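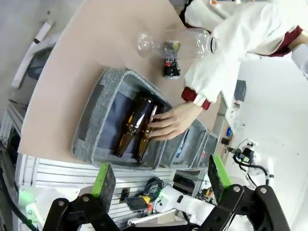
Notebook, March, sorting table

Started mid-morning, notes written up after lunch with tea, so some of the order may be off.

The felt bins are out on the long table at last and I'm happier with them than I expected to be. I'd argued for the hard plastic crates, as anyone who was at the last planning chat will remember (sorry), and my reasoning was that felt would sag the moment you put glass in it. Well, it doesn't sag much. The walls are thick enough to stand up for themselves and the padded rim helps a lot. What the felt does do is keep things quiet! Glass into a crate makes a noise that goes right through you, and glass into felt makes a sort of thup. After a morning of putting the same empties in and taking them out again I'd pay extra for the thup.

They're the Zirkex ones, grey outside, navy inside. The navy lining was pot luck, I only ticked "dark" on the form, and I have mixed feelings. Brown glass on navy is not easy to see if you're standing back from the table and the light is behind you. Clear plastic is fine, it catches the light. I did think about asking for a pale lining and then remembered what the bottoms of drinks cans do to pale fabric. Leave it navy.

Sizes. The three in a row want 747 mm of table if they're pushed up snug. I like a finger's width between them so you can get a hand down to pick one up, and there's plenty of table for that. Along the front edge is definitely the place. We tried them at the back first with the empties in front, and you end up leaning over the lot and catching a sleeve on anything tall. White coats have a lot of sleeve. With the bins at the front, the empties wait behind them on the open table and everything travels one way.

Weighed the glass on the kitchen scales while I had it out, everything brown from the box under the bench in one go: 1,336 g. I wanted that number because the handles (fabric loops, not on all of them, check before ordering more) are only stitched, and I don't want somebody carrying a full one down the stairs by a single loop. It's not an alarming weight. Still, two hands please, and from underneath. 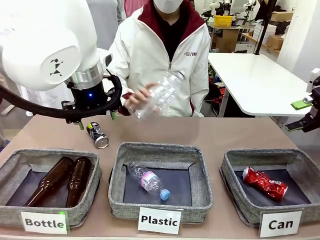

Bottle, Plastic, Can, in that order from the left. Crushed red can in the right-hand bin, brown glass in the left.

Now, crushed or not crushed. This came up twice, so I'm writing it down properly. Tritusow's sheet says cans may be crushed and they'd prefer it, but if we ever take them to the deposit machine at Benítez instead, that one wants them whole with the print readable, and it spits out anything dented with a very rude beep. I've had it refuse one for a thumbprint. So we need to pick a route before we pick a habit. For the time being I'm happy with a mix in the bin as this is all practice stock anyway, and it's useful to see how differently the two sorts sit. A crushed can stays where you drop it. A whole one rolls until it finds a wall, and on the table it rolls until it finds the floor. I'd quite like a strip of something along the back edge of the table, a bit of beading or a rolled towel even. Bastian suggested tipping the table very slightly towards the bins and I said absolutely not, but I've been thinking about it since and it's not the worst idea. A beermat under each back leg? Try it on the small table first.

The clear plastic ones are the nuisance of the lot. There's the big one with the wide shoulder, which takes up most of a bin by itself and looks like a jar from some angles, and two people on separate occasions have asked me whether it's glass. It's so clear, that's the trouble, until you pick it up and it weighs nothing. And you can lose it against a light tabletop too, I reached straight past it this morning. I'm keeping it in the set precisely for that. If the real collection point only ever had tidy little water bottles with labels on, we wouldn't need to practise.

Squashing the plastic: I'd say yes for the real thing, cap back on afterwards so it doesn't puff up again. For now leave them whole. Once squashed they're no good for a second round and I've only got the few. On caps, Tritusow take them on, so stop saving them in the mug by the kettle, whoever that is. The mug is full.

Labels on bottles can stay on. I did spend a silly quarter of an hour peeling one last month and all I got was gluey fingers and a bottle that stuck to the felt. Which reminds me, anything gluey needs a wipe before it goes near the bins, as the felt picks up fluff and the fluff picks up everything else. The lint roller worked on the outside. On the lining a damp cloth was better.

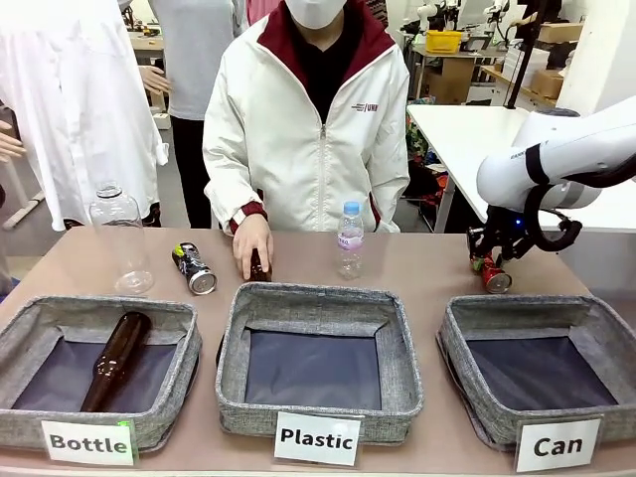 The cards were the thing I'd have changed if I'd had one more evening, and now I'm glad I hadn't the time. My first version had long wording, "Glass bottles and jars, rinsed, no lids" and so on, in the sort of type you need to stoop for. Bastian made me cut it down to a single word each, black and bold, and it's so much better – you can read them from the door. The wording isn't perfect (a plastic bottle is a bottle, and I've watched a perfectly sensible colleague hover between the first two with one in her hand), but the clear water bottle with the pale blue cap is the obvious test and people get it right second time. Standing them up in front of the bins works as well, they don't hide what's inside. The only one that wanders is "Can", which had gone a little skew again with its top edge just under the rim, and I keep nudging it straight out of pure fussiness. With a single brown bottle lying across the left bin and the other two bins empty, you can see how much room there is, too: on the diagonal it fits nicely and there's space for a neighbour beside it. Straight across might be neater but I don't think neatness buys us anything.

Wording options for the first card, so we can have the argument once and be done:
Glass
Glass bottle
Bottle (as now)

I'm for "Glass". It does away with the hovering. Against it, Bastian says everyone has learnt the present set now and that "Bottle, Plastic, Can" trips off the tongue, and he's got a point there, I caught myself humming it on the way to the printer. If we do change it, change the list on the cupboard door too or we'll have two systems.

Card stock: the Runel heavy white, from the second drawer. There are 21 sheets left so no need to be stingy, but please don't use it for shopping lists. I cut them with the big guillotine and the edges came out clean. A fold along the bottom would stop the wandering, I think. Or a dab of white tack, though white tack and felt will be a sad story if they ever meet, so tack to the table only.

The little dark brown bottle. I'm fond of it, it's a good size for the hand and it stands up well by itself, so it's been the one I grab for when I'm explaining the sorting to somebody. But small and dark is also hard to spot once it's lying down on the navy, worse than the taller ones, and if it goes in first and others go on top you'd never know it was there until you tipped the bin out. Which brings me to emptying. Tip, don't scoop! I scooped the first time, with bare hands, into the glass box, and while nothing was broken it felt like a stupid thing to be doing. Lift the bin, tilt it over the box slowly, let them slide. The lining is smooth enough that they go easily. Cans can be tipped from any height you like if you don't mind the racket.

Rinsing. Everything on the table today had been through the sink last night and left upside down on the rack. I want that to be the rule for practice stock, partly for the smell and partly for the felt, which would hang on to stale cola forever. For the actual collection we can't expect people to rinse, not at a drinks break, so we'll want liners. Paper carrier bags cut down? They'd stand up inside the bins and the rim would hold them. Somebody will say bin bags but bin bags fold in on themselves in anything with soft sides and then you're posting a bottle into a crumpled mouth. Paper first.

Odd thing I want to look at again: where people put the empties down before sorting. If you leave them a clear table they space them out in a row, very politely, one here, one there, cans lying down and bottles standing up, and it's a pleasure to work from. If there's already a clump they add to the clump. So clear the table properly between goes, don't just push the leftovers to one side.

Also the boxes at the back want shifting before the next delivery comes, and I'd like the yellow basket for the cloths if it isn't spoken for.

To do
Cut paper liners, try in the middle bin first
Beermats under the back legs, small table
Decide crushed or whole (ring Tritusow, ask about pick-up from the side door while I'm on)
Fold the cards along the bottom
New word for the glass card? Bastian and me, over coffee
Check which bins have loops
Find a home for the caps and give the mug back

Four o'clock. Bins stacked on the shelf, glass in the box under the bench, plastic in the sink waiting for a rinse as it had all been handled so much. Lint roller needs a refill.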